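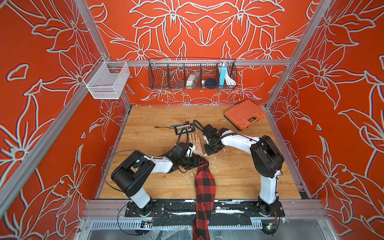
Magnetising the Clellmont heavy tank company

Feb 12, 2025

The Clellmont heavies have been in my cupboard since October, assembled to the hull stage and no further. The kit gives you one hull, a choice of turret and a choice of sponson, and the points differ enough between builds that gluing any one of them in place settles your list for good. My current Velluria list is 2000 points and I wanted to be able to rebuild it without buying more hulls, so the whole company has been magnetised. These are the notes I kept while doing it, tidied slightly.

The kit is resin for the hull and turrets and white metal for the barrels and sponson guns. The resin is the grey, slightly brittle type that drills cleanly but chips at an exit hole if you push. The white metal is soft and heavy for its size, and it caused most of the trouble described below.

Turret rings

The turret locates on a shallow peg that drops into a recess in the hull roof. The peg is too short to hold a magnet without cutting right through it, so I removed it flush with a razor saw and sanded the underside flat on a sheet of 400 grit taped to a tile. The recess then takes a disc magnet with a short length of plastic tube around it. The tube does the job the peg used to do. Without it the turret slides off centre when you pick up the tank by the barrel, and people do pick up tanks by the barrel.

I used 2 mm thick discs in the hull and the same again in the turret. Thinner ones would fit and would be easier to bury, but I tried them on a test piece and the hold was poor once there was primer and varnish between the faces. Every layer counts at this scale. If you are magnetising something already painted, scrape the contact faces back to bare resin and touch in the ring afterwards.

Drilling order matters more than I expected. Pilot hole first, with a small bit in a pin vice, then step up through the sizes by hand. Going straight in with the full-width bit makes it wander on the resin surface, and a magnet seated off centre by even a small amount shows up as a turret that always rests a few degrees to one side. I have one of those. It is the command tank, and it now looks permanently to its left.

Depth is controlled with a flag of masking tape on the bit. The hull roof over the engine bay is thinner than you would guess from the outside, and I went through on the first one. The hole was filled with two-part putty backed by a scrap of card inside the hull, sanded, and given a bit of stowage on top.

Adhesive

Cyanoacrylate alone is not enough for the turret magnets. It bonds to the nickel plating on the disc, and the plating is the part that lets go. I lost two magnets this way on an earlier project, both of them staying behind on the opposite half when the turret came off. The method I use now is to scuff the back and sides of the disc with a file, scuff the inside of the hole, and set it in slow epoxy.

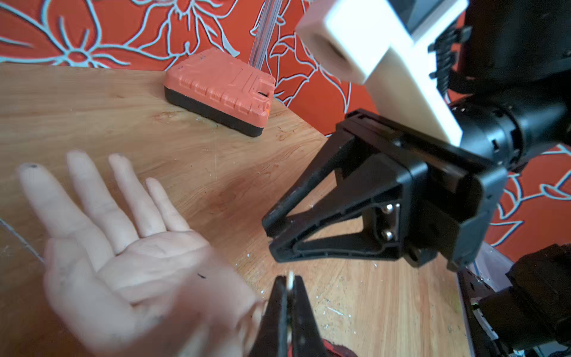 The slow type takes all night to cure fully and you need to leave it alone. I did all the hulls in one session and the turrets the evening after, with the two batches stored on separate shelves. A neighbouring magnet will pull an uncured one straight out of its hole and bring a string of epoxy with it. A bit of greaseproof paper over the face stops the disc from gluing itself to whatever you use to press it flush.

Polarity

Everyone gets this wrong once. My system is a reference stick: a length of dowel with a magnet glued to each end, one marked with a band of red paint and one with blue. Red goes face down on anything belonging to a hull, blue on anything belonging to a turret or a sponson. If the part in your hand jumps to the correct end of the stick, it is the right way up. The stick lives in the drawer with the magnets and does not get lent out.

Doaa Filali does it differently. She never takes the stack apart. She puts a dot of marker on the exposed face of the top disc, slides it off, glues it dot up, and repeats. For turrets she turns the whole stack over. It is quicker than mine and works well as long as you are not interrupted, which in my house rules it out.

Whichever way you do it, decide at the start that all hulls share the same orientation, across every vehicle you own. I now have Wosier scout cars with a polarity opposite to the Clellmont tanks, and although the turret rings are the same diameter, nothing can be swapped between them. Redoing the scout cars is on the list. It is not near the top of the list.

Sponsons

The sponsons are harder. The mounting face is narrow, there is a moulded flange around it that you want to keep, and the gun is white metal and hangs a long way out from the joint. A single small disc holds the weight when the tank is standing still, but the sponson droops as soon as the table gets a knock.

I tried three arrangements. A single disc with a pin of brass rod beside it was the best of them. The magnet does the holding and the pin prevents rotation. The pin is glued into the sponson, and the matching hole in the hull is drilled slightly oversize so that the part finds its seat without having to be lined up exactly. A pair of smaller discs one above the other also works, but there is very little resin between the holes and one of mine cracked through. The third arrangement was a steel washer on the hull side and a magnet on the sponson. This is cheap and removes the polarity question entirely, but the hold was clearly weaker and I took it out again.

To mark the pin position, glue the pin in first, trim it to length, put a small dab of wet paint on the end, and offer the part up to the hull. Drill where the dot lands. Four hulls took most of an afternoon this way. Left and right sponsons are not identical castings, so keep them with the hull they were fitted to. I scratched a small number inside each one with a scriber.

Barrels

I did not magnetise the barrels. Afiq Pattinasarany has done his and they are very good, but he is using the larger Siregar kit, where the mantlet is a separate block with enough meat on it to take a disc. On the Clellmont turret the mantlet is cast with the turret face, and a hole of useful size would leave a wall about as thick as a fingernail. The barrels are pinned with brass rod and glued. The alternative guns have turrets of their own, bought as spares.

White metal barrels should be straightened before pinning. Roll them under a steel rule on a flat surface with light pressure. If you bend them back by eye between your fingers you end up with two shallow curves in place of one. The mould line is best taken off with a fine file drawn along the length, followed by a twist of abrasive held around the barrel.
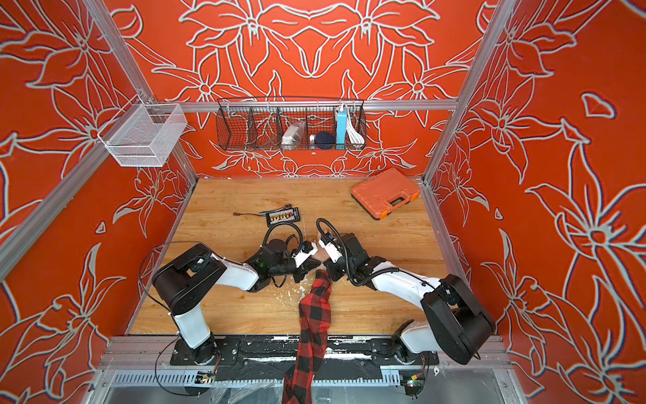 Painting around the joins

Magnetised parts need to be painted separately and together. I prime everything apart, with a disc of masking tape on the contact faces, then assemble for the base colour and the first highlight so that the light falls consistently across hull and turret. After that it all comes apart again for detail work.

The base is a drab olive with a little ochre mixed in, airbrushed from above over a dark brown primer. Panel lines were done with an oil wash, let down with odourless thinner and applied only where needed. I gave the gloss coat a full day before any thinner went near it. The wash will creep into the gap around a turret ring and sit there, so check underneath with a dry brush before you put the model away.

Chipping was kept to the hatch edges, the leading edge of the track guards and the corners of the sponson flange, where parts going on and off will produce real chips anyway. Putting some painted ones there first makes the later ones much less obvious. Two thin coats of satin varnish on everything, matt on top of that, and no varnish at all on the magnets.

Tracks are a dark grey-brown with pigment fixed in the recesses. I used less than I would have on a static model. Pigment is slightly abrasive, it gets into the storage foam, and from the foam it gets onto everything else.

Storage

Since there are magnets in the tanks already, I added another pair in the belly of each hull and moved the company out of foam and into a steel-lined box. The hulls stand upright, the spare turrets stick to the underside of the lid, and the sponsons go in a tin.
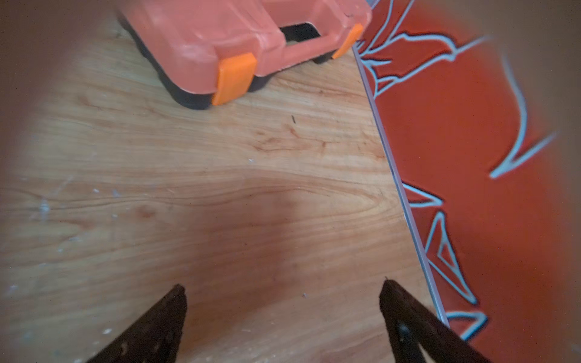

The lid arrangement needs some care. A turret placed directly above a hull with the lid shut will try to join it, and if the clearance is small it will succeed, barrel first. I staggered the rows and stuck down a strip of card as a spacer along the middle. Eugeniusz Zalewska suggested a shelf of thin ply between the layers, which would be more robust, and I will probably build one when the recovery vehicles are finished and the box has to be rearranged regardless.

Belly magnets should sit slightly below flush, with a gap between the disc and the steel. If they make full contact the grip is stronger than the bond between track unit and hull, and you will lift the top half of a tank out of the box and leave the running gear behind.

Remaining work is the decals, the radio aerials, and the second set of sponsons, which I have drilled but not pinned. The aerials will be nylon bristle, glued into the spare turrets as well as the fitted ones, so the lid spacing will have to be measured again once they are on.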